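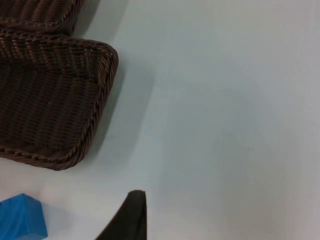

Nelteck Support — Ticket detail
Product: Wirell gripper, Prunen arm controller
Site: Ibarra
Opened: 4/22/18
Reported by: Refugio Palacios
Assigned to: Panagiotis Begović
Status: Open, workaround in place

Problem as reported
Task is moving a blue block into a woven basket. On the approach the arm comes down short of the block and the finger touches the table before the close command is sent. Controller raises a contact force warning and continues the program. It does not go to protective stop. Gripper then closes on nothing and reports "grip OK". Arm carries out the rest of the move with no part.

The missed pick is a nuisance. The missing stop is why I am opening this as a safety matter. The contact limit is set and shows as active on the safety page.

First reply, Begović
Please send the controller log and the safety configuration export. Also confirm the tool length in the Prunen tool table and whether the fingers have been changed lately.

Palacios
Log and export uploaded. Fingers were replaced last November, tapered type, dark finish. The gripper has done about 2,000 cycles on them. The tool table was not touched at that time as far as I can tell from the change history.

Begović
The tool table holds the length of the old fingers. The new ones are 7 mm longer. The controller believes the tip is still above the table when it is already touching. That explains the contact. It does not explain the miss in the sideways direction or the false grip signal, so please run the following:

1. Correct the tool length and reload the program.
2. Run the approach at reduced speed with the block near the basket, then again with it farther out.
3. Close the gripper with no part and record the position it reports.

Palacios
Step 1 done, table contact is gone. Step 2, the arm still lands short when the block is near the basket, and lands correctly when it is farther out. Step 3, gripper reports 2 mm at full close with no part. The "grip OK" threshold is set at 3 mm or less, so an empty close passes every time. 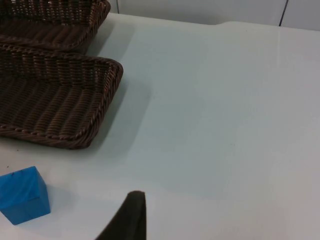 Can we keep running with the contact limit as it is now?
Only at reduced speed and with someone at the stop button. The limit is active but assigned to the warning group, so it will not stop the arm until it is moved to the stop group and the safety configuration is saved again.

Begović
Threshold is reversed. For this part the grip check has to fail on a small opening and pass on a larger one. Corrected settings file attached. On the sideways error, I suspect the block detection is taking in some of the basket shadow. Not proven. Send the detection overlay from a failed approach.

Palacios
Contact limit moved to the stop group. Tested by pressing down on a foam pad, arm stopped and needed a manual reset. New grip settings loaded, empty close now gives a fault as it should. Overlay to follow — the recorder was off during the last runs.

Begović
Safety item closed. Ticket stays open for the detection offset. Keep the block clear of the basket until the overlay has been reviewed.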